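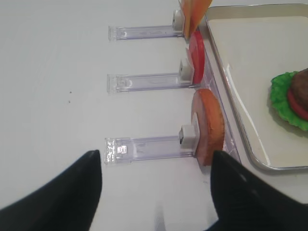 Three clear acrylic holders on a white tabletop.

I spent most of a wet afternoon in October at a dissemination seminar, and I have been arguing with it in my head ever since. The seminar was put on by the education faculty at the university where I used to teach two evenings a week, and the idea was that staff would share their findings with the people who might use them. Head teachers, a few people from the council, someone from the library service, me. I am retired and was there because I am still on the mailing list.

The study everyone had come for was the Tullico one. Tullico is a reading scheme for nine to eleven year olds, and the faculty had been asked to find out whether it helped. The answer on the first slide was yes. The answer on the last slide was also yes, in larger letters. What went on between the two was a good deal less certain, and I would like to set down why, mostly so that I stop boring my sister with it.

There were 79 pupils in the study. By the final test there were fewer, and the slide that might have said how many fewer went past quickly. I asked. The presenter, a pleasant young man who had clearly been told to keep to time, said the losses were "within the normal range" and that it was all in the full report. The full report was not on the table with the handouts. It is coming in the new year.

Now, children move house and get chickenpox. I don't hold that against anybody. But if the ones who drop out are the ones who were getting nothing from the scheme, the average goes up without a single child reading any better. Every first-year student on my old methods course could have told you that, and a few of them even remembered it in the exam.

Then there was the comparison group, which was the same pupils a term earlier. Children of ten get better at reading between one term and the next. It is more or less what school is for. I had half expected somebody from the faculty to raise this themselves, since I know they teach it, but the discussion went straight to how the scheme might be "rolled out".

I should say something kind here, and I can, because Lok-yiu Tai's paper came after the tea break and it was the best thing of the day. She had looked at whether schools do anything at all with the research they are sent. She went into 20 staff rooms and asked to be shown the last piece of research anyone there had used. In 2 of them somebody could produce one. In the rest she was shown a poster, or a folder, or in one case a laminated triangle of uncertain origin. She didn't play it for laughs, though people laughed. She said plainly that her schools were the ones that had agreed to let her in, so the real picture was probably worse, and that she couldn't say how much worse. That was all I had wanted from the first speaker, really. One sentence of it would have done.

Her session was given half the time of the Tullico one, and by then several of the council people had gone for their trains.

We also had a short talk on Dravar, the software the faculty wants everyone to use for storing interview notes. It looked fine. It looked like a set of folders with a search box. I am told the licence costs 4000 a year, and I would want to know what it does that a set of folders with a search box doesn't, but there was no time for questions on that one at all. Mishra House, where they hold these things, has to be cleared by five -- and the chairs are stacked around you if you linger.

I did linger a bit. I got talking to a deputy head who told me her school had already signed up to Tullico, back in the spring, before any results were out. I asked what she'd have done if today had gone the other way. She thought about it and said they'd already bought the books.

Perhaps I am being sour. These events are hard work to put on, the people doing them are mostly not paid extra, and the old alternative was that findings sat in a journal and were read by the author's mother. I would rather have the seminar than not. I only wish that when a room full of busy people gives up an afternoon to hear what was found, they were told how sure anyone is about it -- out loud, with the numbers, before the biscuits.

The next one is in the spring and the theme is Grerkska, a way of marking pupils' work that has been tried in a couple of primaries. I've put my name down. I have also written to ask whether the full Tullico report will be out by then, and had an automatic reply thanking me for my interest in research.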